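Surfaces and Finishes, Unit 3: Marble and Marble-Patterned Tops
Handout for second-year students
Tutor: Fotini Karagiannis

This unit follows on from the session on timber. You will need the Wekham sample box and your own notebook. Read the handout before the workshop, as we start straight in with the samples.

What veining is

Marble is limestone that has been changed by heat and pressure. The veins come from impurities such as clay, iron oxides and graphite, which were in the limestone or were carried into cracks later on. Grey and black veins often point to carbon. Browns and yellows usually mean iron. In a white marble the background is seldom pure white, and a slight green or cream cast is common.

Terms to use in your written work:
Vein – a line of colour with a clear direction.
Cloud – a soft patch with no hard edge, often beside a vein.
Network – veins that join up and enclose paler areas.
Ground – the plain colour between the markings.

Patterned tops

A patterned top copies these features by printing or casting. A good pattern has an overall direction, usually diagonal, with dense parts and nearly plain parts. A poor one spreads the veins evenly, and the eye soon picks out the repeat. On a small table you may never see a repeat at all, so do not take its absence as proof of real stone.
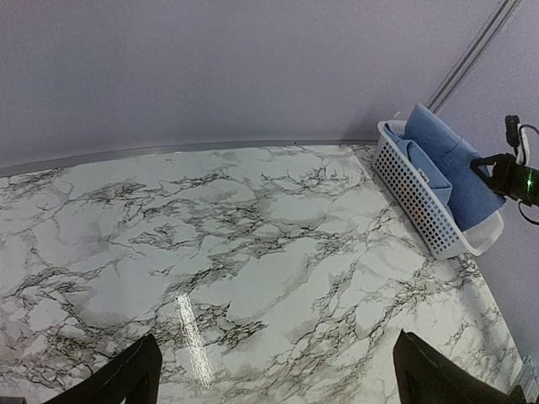
Gloss matters as much as pattern. On a polished top a lamp or window shows as a bright streak, and the way that streak breaks up tells you something about how even the finish is. Look along the surface from a low angle, then move your head and watch the streak travel. Do this before you touch the sample – fingermarks confuse the reading.

Edges are the third thing to check. In solid stone a vein normally carries on over the edge and down the side. Where a separate strip has been fitted, the pattern stops at the join.

Workshop task

Work in groups of 3. Each group takes 5 samples, including the one marked Carico, and draws the veining of each at full size. Label the ground, veins and clouds. Write up one sample in no more than 500 words and hand it in with the drawings.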